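Retail Research Bulletin
Grisgate Chamber of Trade
10/29/19

Returns policies and the small gift retailer

The Chamber has completed its autumn survey of customers' attitudes to returns and exchanges. Questionnaires were issued to 500 adults who had bought at least one gift in person from an independent shop in Grisgate or Brimlow during the past year. The work was directed by Su-chen Sin, the Chamber's research manager, and the full tables have been sent to all member businesses.

Respondents were first asked whether they had read a shop's returns policy before paying. Of those who took part, 176 said that they had. A larger group said that they would have done so had the policy been displayed at the till. Several members currently print their terms on the back of the receipt only, where the customer sees them after the sale has been made. Members are encouraged to review this arrangement before the end of November.

The survey then considered gift receipts. Customers who had been offered one without asking were more likely to describe the shop as helpful, and more likely to say that they would buy there again. The difference was most marked among buyers of clothing and homeware. It was slight among buyers of food and drink, who seldom expect to return what they have bought.

A total of 86 respondents had returned or exchanged a gift bought from an independent shop. Most of these had accepted an exchange, and a smaller number had received a credit note. Complaints centred on credit notes with short expiry dates, and on staff giving different answers on different visits. Belmiro Matos, who represents homeware traders on the Chamber's council, has asked that members agree a common minimum period for credit notes. A draft is being prepared for discussion at the next general meeting.

Two member businesses, Meng and Presa, extended their exchange period last winter to the end of January. Both report that the number of items brought back did not rise, although visits were spread over a longer period and fewer customers had to wait at the counter in the first days after the holiday. Both intend to repeat the arrangement this year. Their wording for shop notices may be obtained from the Chamber office.

Members who sell online as well as in person are reminded that the two kinds of sale may be subject to different rules, and that staff should be able to explain which terms apply to a particular purchase. A short briefing for seasonal staff will be given by Simone Rangel in November. There are 40 places, and each business may reserve two in the first instance. 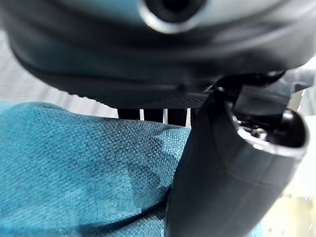 Must a shop apply the same exchange period to sale items as to full-price goods?

A shop may set a shorter period for sale items where the exchange is offered as a matter of goodwill, provided that the customer is told before paying. The customer's legal rights in respect of faulty goods are not affected.

Comments on the draft credit note period should be sent in writing to Yutong Kang at the Chamber office. Requests for places at the briefing should be addressed to Ruairi Leckie, stating the name of the business and the names of those who wish to attend.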